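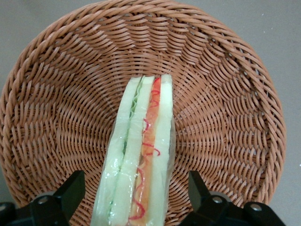
What does Kudside 2 change if you're already using the old version? Mostly the axis code. Your existing line and bar charts should compile after you rename one import, but anything where you drew your own axis labels will need an hour of attention, and if you only ever used the defaults you can update tonight and go to bed.

OK, so, news! Kudside 2 is out as of Tuesday morning, and I've been putting off writing this up because every time I sat down to do it I ended up fiddling with one of the demo charts instead. For anybody who wandered in from a search engine, Kudside is my small open-source charting library for Android. It does line, bar, pie and a kind of stacked area thing, and it's been kicking around in other people's apps for longer than I expected it to last.

The big change is that the drawing layer has been thrown out and written again. The old one started life inside a budgeting app of mine called Murgate (which never shipped, don't go looking for it) and it carried a lot of Murgate's assumptions with it. It assumed your values were money. It assumed you'd never have more than a month of them on screen. It assumed, in one very embarrassing place, that the lowest number was always zero. People kept running into that last one and I kept patching around it, and by the end there were so many patches in the label code that I was scared to open the file.

So that's all gone. Axes are now their own objects. You make one, you hand it to a chart, and you can hand the same one to a second chart if you want them lined up with each other. I cannot tell you how many emails I've had about lining two charts up! It used to take a horrible trick with invisible data points, and I know a few of you shipped that trick, and I'm sorry. You can delete it now.

Scrolling is better too. My test chart has always been a line with 300 points on it, which the old version would drag along like a shopping cart with a bad wheel on my older phone. The new one is smooth on the same phone. What it does differently is keep the path around between draws and only rebuild the part that changed, and most of the credit there goes to Robel Alemneh, who sent me a pull request out of the blue with a very polite note and a very large diff. I spent two weekends reading it. It was good. I asked for a few renames and merged it, and he's since had commit access, so if you get a reply on the tracker from somebody more patient than me, it's him.

Colors! I finally took the hard-coded palette out. There's a theme object you can pass in, and if you don't pass one, the library reads whatever your app theme is already using and works out something that doesn't clash. Dark mode works without you doing anything. There are three built-in themes if you'd rather just pick one, and the one called Noguchi (warm grays, one strong accent) is the one I use in all my own stuff now. Pauline Pilkington put it together, along with the new demo app icons, and she also talked me out of a gradient I was very fond of. She was right about the gradient. I've kept it in a branch.

Accessibility got real work this time. In version 1 a chart was one big blank rectangle as far as a screen reader was concerned, and I'd been promising to fix it for ages. Now each point or bar can be focused and read out, and you can supply your own text for it, so your bar can say "March, eleven rides" and not just "eleven". There's also a summary line for the whole chart that you write yourself. Please do write it. I went back and forth on whether the library should make one up for you, and I tried it, and what came out was so stiff and so long that I turned it off after listening to it on my own demo. If you leave the summary out, the build gives you a warning. You can silence the warning, but I'll be a little sad.

The tracker had 316 open issues when I started on this, and closing the stale ones took longer than some of the code. A lot of them were the zero thing. If I closed yours with a one-line message and it still happens in version 2, please open it again, and paste the numbers you're charting if you're able to share them. Screenshots are nice but I can't run a screenshot.

A few things did get removed. The 3D pie is gone. I know. Kirsty Stubbs, whose running app Brurnasura uses more of my library than any other app I know about, wrote to say she'd miss it, and then wrote again an hour later to say she'd checked and she'd turned it off two releases ago. The old XML attributes for setting bar widths are gone as well, and so is the "bounce" animation, which had a bug that made it bounce forever if you rotated the phone at the wrong moment. There's a plain fade and a plain grow now. You can write your own if you need something fancier, the interface is one method.

Minimum Android version goes up one step, and the details are in the readme. I held off on that as long as I could. Supporting the older one meant keeping two copies of the text measuring code, and I'd fix something in one and forget the other, and then Robel would find it and leave me one of his very polite notes.

Upgrading goes like this. Bump the version number in your build file, rename the import, and build. If it builds, run it and look at your labels. If it doesn't build, it's almost certainly a custom axis, and the migration page has the old way and the new way next to each other for every case I could think of. Kiri Goodwin tested that page by moving her own app over with nothing else to go on, and she sent back 36 comments, a good few of which were just the word "which?" with an arrow. I've rewritten it since. It's much better for it, and there's a whole section on date axes that wasn't there at all before she started asking.

About date axes, a quick warning. If you were feeding the library raw timestamps and formatting them yourself, that still works, but the tick marks will land in different places from before. They now fall on real boundaries (start of the day, start of the week, start of the month) and you can set which day your week starts on. The old code just chopped the range into equal pieces, which is how you ended up with a label reading 4:48 in the afternoon under a chart of daily steps. If you liked that for some reason, there's a flag to get it back.

The library download is a bit bigger than it used to be, mostly from the accessibility strings being translated. If size matters to you, the area chart and the pie chart are now separate modules and you can leave either one out. Line and bar come together, they share too much code to split and I didn't feel like pretending otherwise.

What's next? Well, I want to do a scatter plot. I've wanted to do a scatter plot for ages and there's a half-finished one sitting on my laptop that falls over somewhere past 200 points when you pinch to zoom, so it's not going out until that's sorted. After that it's probably a proper legend, one that wraps when the names are long. Jarrah Mahuika has been poking at a version of that already and there's a thread open on the tracker if you have opinions on where the legend should go when there's no room for it. I have opinions. They've changed twice this week.

I'm not planning a web version. I get asked a lot, and I do see why, but I don't know that world well enough to make something I'd want to use myself, and there are plenty of good ones out there already. If somebody wants to port it, the license lets you, go for it, just pick a different name so I don't get your bug reports.

Version 1 will get crash fixes until the end of December and then I'm going to stop. I won't take the files down or anything, so nothing will break if you stay on it. I'd just rather spend my evenings on one codebase, and you've all seen what happens when I try to keep two copies of something.

Thanks to everybody who ran the preview builds, and especially to the people who filed bugs on the landscape layout, where for a whole week the y-axis was printing upside down and I hadn't noticed at all (I hold my phone upright, what can I say). The fixed demo app is up now with the rest of the release. If you build something with it, drop me a link in the comments, I really do look at every one!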